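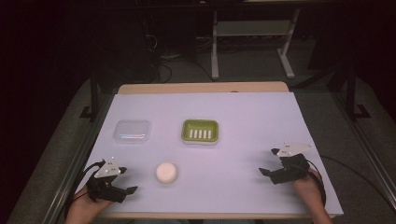
Hirstead Energy Learning: frequently asked questions

Last updated December 19, 2023

What does a subscription cover?
Each subscription gives one named user access to the full course library, the reference sheets and the question bank. Live tutorials are booked separately. The library holds 23 modules, grouped by fuel and by market.

Do I need any background in energy?
No. The Foundation modules assume school-level maths only. The Power Trading modules assume that you have passed the Foundation test or can show equivalent work experience.

How long do I have to finish a module?
Access runs for 8 months from the day of first login. Progress is saved at the end of each unit. If you leave a unit part-way through, you will restart it from its first page.

Can I move my licence to a colleague?
Yes, once in each subscription period. The account administrator makes the change under Users > Transfer. Test results stay with the original user and are not passed on.

What is the Nurncombe model?
Nurncombe is the spreadsheet used in the gas storage and grid balancing units. It was written by Wichai Bunnag and is supplied as a download. Macros must be switched on. The November release corrects the rounding of half-hourly volumes, and earlier copies should be deleted.

How many times can I sit the final test?
Three. After a third failed attempt the test is locked and must be reopened by a tutor. The pass mark is shown on the test's opening page.

What does a group licence cost?
A group licence for up to eight users is £3,290 a year, excluding VAT. Larger groups are quoted individually. Payment is by invoice or card.

Can we host the material on our own system?
Group customers can request packages in SCORM 1.2 format. We do not supply source files. The Nurncombe download is not included in the package and has to be fetched from the resource page.

Which browsers are supported?
Current versions of Chrome, Edge, Firefox and Safari. The charting exercises need a screen wider than a phone's.

My certificate shows the wrong name. What should I do?
Correct the name under Profile, then select Reissue. The old certificate number is cancelled.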